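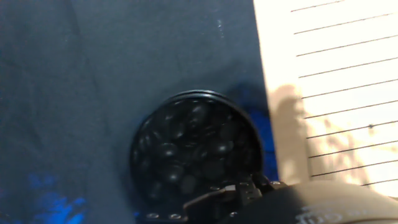
Round black container on the dark grey cloth, lined paper beside it.

11/25/19
Glue and kiln, Sturndale shop

Kiln hour meter at 2,141 when I opened up. Vent was stuck half shut again. Freed it with the flat bar and put a bit of dry lube on the pivot. The bracket from Rekdale is still on back order, so whoever is in first should look at the vent before turning on the fan.

Maple from the Bandara lot is drying slower than the birch that went in beside it. Sample board from the middle of the stack weighed 254 g this morning. Wrote it on the end grain as well as on the sheet, as the last sheet went missing. Did not pull a second sample from the bottom row. The stickers down there don't line up and I didn't want to unload the whole thing by myself.

No checking on the faces. Some on the ends where the wax was thin. Rewaxed those and left them standing in the cart to set.

Glue pot
Made up a batch of hide glue from the new bag. Soaked it overnight in cold water, heated it slowly, held it at 142 F on the dial thermometer. Skin formed twice. Smell is fine, colour is darker than the old bag. Ran thin off the brush at first, then about right once it had sat with the lid off.

Test joints, all birch offcuts, edge to edge:
— rubbed joint, no clamp. Grabbed quickly. Left flat on the bench.
— clamped, warm wood. Good squeeze-out the whole length.
— clamped, wood straight from the cold end of the shop. Gelled before I had the second clamp on. Expect this one to fail, keeping it anyway to compare.

Will break them after they have had a full night. Please don't move them off the heater side of the bench.

The leftover glue went in the fridge in a jar with the date on the lid. Third reheat is the limit. The batch we stretched last January went stringy and we ended up scraping a whole tabletop.

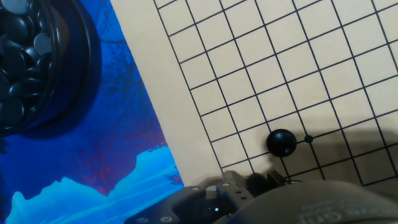
Go board, single black stone on an intersection.

Sharpening
Block plane iron had a nick near one corner. Took it back on the coarse stone, then up through the grits to the 3,000. The Flillano strop is getting hard and shiny in the middle. Roughed it with a wire brush and put on fresh compound, which helped a little. Needs a new piece of leather before the chairs start.

The 3,000 has a hollow in it. Flattened it on the plate until the pencil lines were gone. If you use it, use the ends too.

Humidity
Dial by the door and the one over the bench don't agree. The door one reads lower, and I think it is the draft. Moved it to the shelf beside the other so they can be compared for a few days. Until then go by the bench one.

To do
Wax for ends, nearly out
Ask Rekdale again about the bracket
Restack bottom row of the maple, needs two people
Break test joints and write down where each one lets go, wood or glue line
Leather for strop
Dust bag on the bandsaw is full

Kiln left running on low, vent open. Heater off at the wall.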